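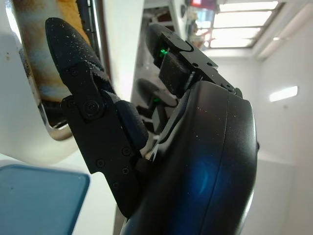 **Does putting a robot on the bench mean fewer people on the bench?**

So far the same people are there, doing different work, and a fair bit of the new work is looking after the robot.

# The hand at Van den Broek

Zumside hand beside a white countertop appliance. Three black fingers, green light on the top one, and a good dusting of white specks on the left fingertip.

## Where this is

Van den Broek checks and cleans up returned kitchen appliances at the Verside end of the industrial estate. Toasters, kettles, sandwich presses, the odd rice cooker. They come in by the pallet from shops that don't want to deal with them, and they go out again as either "good to resell" or "strip for parts". It has been done by hand for as long as the place has been open, by people who can tell from the sound of a lever whether the spring is on its way out.

In June the company put in an arm with a three-fingered hand on the end. The project is called Zumside. The arm and the support contract come through Ukier, who also ran the training, which took an afternoon and included sandwiches.

I work on the benches and I look after this page. I was asked to keep it positive. I have tried to keep it accurate, and management have read it and left it up, which is to their credit.

## What we were told

The pitch was that the hand would take over the dull part of the job: pick up the unit, turn it, push the lever, open the crumb tray, let the camera have a look, put it down. The bench staff would then be free for what the slides called higher-value tasks. Somebody asked what those were and was told they would emerge.

We were also told it would be easier on our wrists. I'll come back to that one, as it's the part I most wanted to be true.

## What it does

It handles appliances, slowly and with a lot of care. On a plain slice toaster with a lever on the short end it is pretty good now. You set the unit on the marked spot, step back, and it does its checks in the same order every time. It doesn't get bored before lunch and it doesn't skip the tray, and I can't say either of those things about myself.

Anything with an unusual shape goes to a person. So does anything with a loose cord, a glass lid or a sticky patch, and anything shiny enough to confuse the camera. That's a large share of what comes through the door. When the sales sheet says the hand "supports most countertop formats", I would like to see the countertop.

There is also the matter of crumbs. Returned toasters are filthy. Our old method was to tip them over a bin and swear. A hand full of joints and screws is another story, and the instructions say it has to be wiped down between batches with a dry cloth and a soft brush, getting in around the hinges. That's a job that did not exist before June, and it has gone to the bench staff. Maybe this was one of the tasks that emerged.

## What changed for us

The shift has a different shape. We used to work at our own pace down a row, with the radio on, and talk while we did it. Now one of us is always on the robot, and being on the robot means standing beside it, feeding it and watching for the moment it stops. You can't really hold a conversation, and you can't drift off either. I find it more tiring than doing the units myself - a few of the others say the opposite, so take that as one person's back and feet.

The rota has 2 people on the Zumside cell and 5 on the hand benches. Before, everybody was on the hand benches. Nobody has been let go. Two people left in the winter and weren't replaced, and we were told that had nothing to do with it. I have no proof that it did.

The wrists, then. Pushing levers all day is hard on the hands and the people who do it least are better off for it, I'll give them that. But the lifting is still ours. The hand doesn't take units off the pallet, and since the cell needs everything placed squarely on the marked spot, we now lift each one a second time. Nobody measured that before the trial, so there is nothing to compare it with. I have asked for it to be measured now.

## The number on the wall

There's a screen above the cell showing units passed per hour. On its best hour it read 21, and that is the figure that went in the newsletter. The screen doesn't show the units that were pulled off and finished by a person, and it doesn't stop the clock in a way I understand when the hand is being brushed out. I'm not accusing anyone of anything. I would just like to see the pulled units beside the passed ones, in the same size of lettering.

One more thing about the figures. When a bench worker passes a bad toaster, there's a name on the slip and a chat about it. When the cell passes one, the slip says "Zumside" and also the initials of whoever was standing there. I have raised this. My view is that if the machine is checking, the machine's check should stand or fall without my initials on it.

## What I'd ask for

- Rotate the cell every couple of hours, so that it isn't the same person all afternoon.
- Put the cleaning on the schedule as work. At the moment it's squeezed in at the end.
- Get a lift table for the pallets. It would cost a lot less than a robot hand and help everyone on the floor.
- Take the initials off the slips.

Ukier are due back to look at the grip settings for the wider units, and they say the sandwich presses will be next. I've seen it try a sandwich press. I'd keep a person near the sandwich presses for a while yet.

If you work at Verside and want to add something, leave a note in the tray by the kettle in the break room. The working kettle, by the window.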